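# Six weeks with the Monix wrist camera kit

I promised in March to write something when I had used the kit enough, so I am doing it now, with coffee. 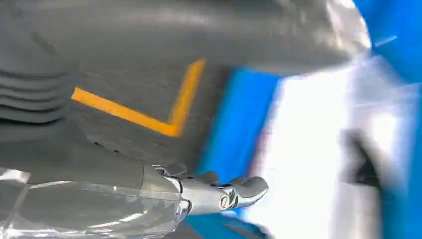

## What you get for the money

The Monix kit is a small camera, a bracket for the wrist, 6 cable clips and a license for the software. I paid 800 for it, shipping included. The bigger package from Zisier costs 2,000 and has a light ring, which I wanted very much and could not defend to my wife.

The bracket fits well. The cable is too short for my arm, and I had to buy an extension from Lilstead for 49. I find this a little bit rude from a company that lists my arm model on its own page.

## The picture quality

When the arm stands still, I have no complaint. In motion it is another story. The yellow-orange corner mark is still easy to find in a smeared picture, and the silver metal of the gripper stays readable, even the round screw head on its side. But a bright white background burns out completely, and a dark thing in front of it becomes only a blot. I tried all the exposure settings in the software. Lower exposure helps with the white and then the gray finger pads get lost in the shadow.

If you keep the clear plastic covering on your forearm, like me, expect reflections. The crinkles shine quite strongly at the bottom of the view. Faizal Liew wrote to me that he crops this part away in Jugah before he does anything else, and I have started to do the same.

## Would I buy it again

Yes, for slow work. For fast picking I would save longer and take the Zisier. Support answered my two emails politely, the second one after nine days.

Next time I will write about the calibration menu, which needs its own post. If somebody knows how to make it remember the language setting, please leave a comment.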